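Paint Your Handles Orange

I have owned the same drawer of hand tools for most of my adult life, and the best thing I ever did for it was stop buying black handles.
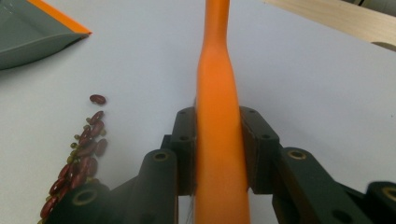 Color is the most underrated feature a tool can have! A bright handle gets found. Drop a black-handled scraper behind the paint cans in August, when the garage is too hot for patience, and you may meet it again at Christmas. Drop an orange one and your eye lands on it before you've finished swearing.

People tell me this is a beginner's concern, that serious tools are dark and sober and you should simply put them back where they belong. I've tried that. I spent a whole winter with a labeled pegboard in our old place on Tramomska, 37 hooks, every outline traced in marker, and by spring half the hooks were holding dog leashes.

Shape matters too, of course. I love a handle that swells a little in the middle and slims down toward the neck, so your hand knows where to stop without being told. The folks at Mansour Hardware let me stand there squeezing things for ages, and I went home with a set of three for $37 that I still reach for first (the Bruvell set I'd been saving up for was $285, and every piece of it was charcoal gray).

So buy the loud one. And if you already have good tools in gloomy colors, a can of orange enamel and a free evening will do it. Mine took two coats, and I started on the garden trowels the same night.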